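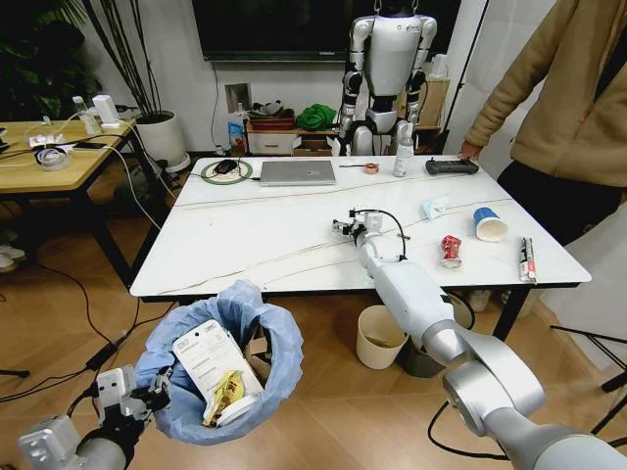
Posted by Conall Dunne, January 2020, in Car Audio & Media Players

Bluetooth plays fine but my phone's album list is scrambled on the Kindisach head unit

Hi all! First post, long-time reader. I put a Kindisach double-DIN unit in my old wagon over the holidays and I love it, the sound is so much better than the factory radio. One thing is driving me up the wall though.

When I stream over Bluetooth, the music itself is great, but the browse screen on the unit is a mess. Tracks from the same album get split into separate albums, some songs show the title of the song BEFORE them, and live albums play in alphabetical order. On the phone itself everything is in perfect order. I use the Flarine player app, 297 albums, all ripped from my own CDs.

What I've tried so far:
- deleted the pairing on both ends and paired again
- turned the phone off and on
- pulled the fuse for the radio overnight
- tried my wife's phone (same app, different music, her list looks fine!)

So is it the radio, the phone or my files? I'd rather not start over with the ripping if I can help it. It took me most of July.

Thanks in advance!
Conall

6 replies, showing the 3 marked helpful

Brendan Ó Riain
Oh, I had this exact problem and I'm so glad you mentioned your wife's phone, that's the best clue in the whole post! If her list looks fine on the same unit, the radio can read a list properly. I'd bet on your tags.

Your phone app is forgiving. It looks at the folder, guesses which tracks belong together and shows you one tidy album. Over Bluetooth the radio doesn't see folders at all, it only gets the text in the tags: title, artist, album, track number. Anything that doesn't match letter for letter becomes a new album. A single extra space at the end of the album name will do it (ask me how I know).

Things to look for:

Album artist. If it's blank, the radio falls back on the track artist, and every song with a guest singer goes off and becomes its own album. Fill this in for every track, with the same name all the way through. On compilations put Various Artists.

Track number. Live albums playing in alphabetical order almost always means this field is empty. Some rippers write it as 4/18 and some just as 4. My unit only likes the plain number, yours may be fine with both, so test one album before you change them all.

Disc number. If you have double albums, fill it in for both discs, or you'll get two track ones in a row.

You do NOT need to rip anything again. Get a tag editor on your computer, I use Daly and it's lovely, and work on a copy of the folder. Select a whole album, type the album name and album artist once, save. It goes so fast once you get into a rhythm! I did mine in two evenings with the kitchen radio on and enjoyed it a lot more than I expected.

After that, clear the library cache in Flarine and let it scan again before you go back to the car. If you skip this the phone keeps sending the old tags and you'll think nothing changed. 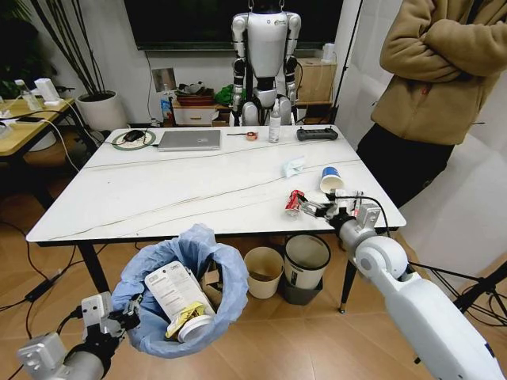

Tabletop with a crushed can near the front edge
The wrong-title thing is separate, by the way. On mine that was gapless playback. The app loads the next song early and the radio hangs on to whichever title it got last. Go into Flarine, Settings, Playback, and switch gapless off for a day to see if it helps. You lose the smooth join on live albums, which is a shame, but at least you'll know.

Let us know how you get on, I love a good library clean-up!

rokamier_fan
just use a USB stick. I have a Rokamier not a Kindisach but they're all the same inside. bluetooth browsing has never worked right on any of them

tapedeck_sue
I wouldn't say they're all the same inside, my Rokamier and my brother's Kindisach have completely different menus. But USB is a good test! Put one of the broken albums on a stick and plug it in. If it's broken there too, Brendan is right and it's the tags. If it plays in order from the stick, look at the phone.

One more for the list: check the Bluetooth version setting on the phone. On a lot of Android phones it's hidden in the developer options as AVRCP version. Write down what it's set to first, then try the next one up, and turn Bluetooth off and on afterward. Mine went from no album names at all to the full list, cover art included. I sat in the driveway scrolling through it for ages, so pleased with myself.

Also, does your unit have the newest firmware? It should be under System, then Info. Park and leave the engine running while it updates.

Conall Dunne (original poster)
You are both brilliant. Album artist was blank on almost everything! I fixed 2 albums as a test and they now show up whole and in the right order. Gapless is off and the titles have behaved on every drive since. Haven't touched the AVRCP setting yet, saving that for when the rest is done. Downloading the rest of the covers now while I'm at it.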